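Jomitz Allotment Society – Minutes of the General Meeting
06/12/2020
By Yaryna Marchuk, minutes secretary

Present: Vira Horobets (chair), Bohdan Hladun, Rainer Buschmann, Yaryna Marchuk. Apologies: Vasylyna Kostiuk.

1. Minutes of the November meeting
Accepted with one correction. Under item 4, "east ditch" should read "west ditch".

2. Water supply
R. Buschmann reported that the stopcock at the Waller gate does not close fully. The meter stood at 2,104 when read for the winter shutdown. The pipe between the gate and plot 30 is to be drained before hard frost. Agreed that the standpipes stay off until the valve has been replaced.
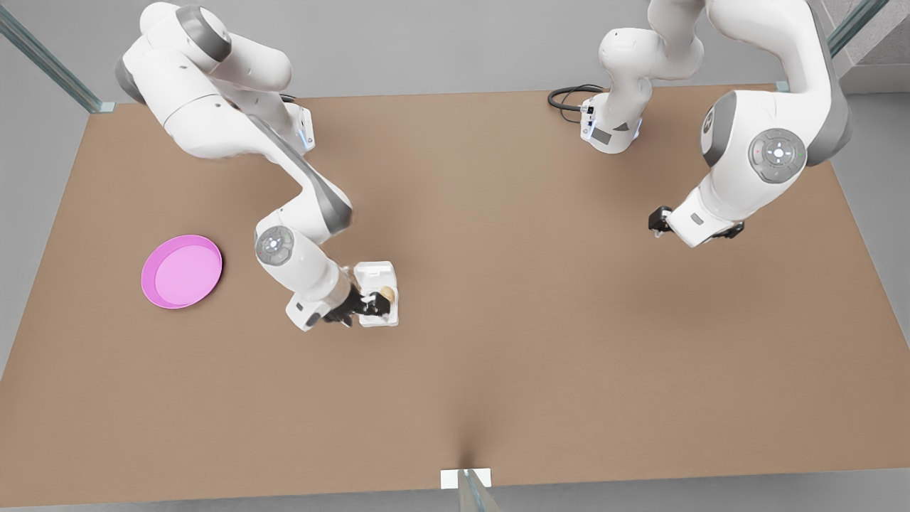

Jomitz, December – items carried over from the autumn round

3. Path drainage
Two quotations received, from Kuken and from Tkachenko. Kuken allows for gravel to a depth of up to 5 cm; Tkachenko includes a membrane but not removal of spoil. B. Hladun to ask both firms for a price on the same terms – membrane, gravel and removal. Decision deferred.

4. Compost bays
The third bay is full and has not been turned. V. Horobets asked that woody cuttings be kept separate. Agreed to label the bays again.

5. Vacant plots
Three plots vacant. V. Kostiuk had sent a note in favour of splitting the largest. Objection from R. Buschmann – the half nearest the hedge would have no standpipe. Left open.

6. Any other business
The shed key has been returned.

Meeting closed.

Recent items
Winter shutdown of standpipes
Minutes – November
Waiting list rules
Hedge cutting dates

Contact the secretary | © Jomitz Allotment Society | Back to top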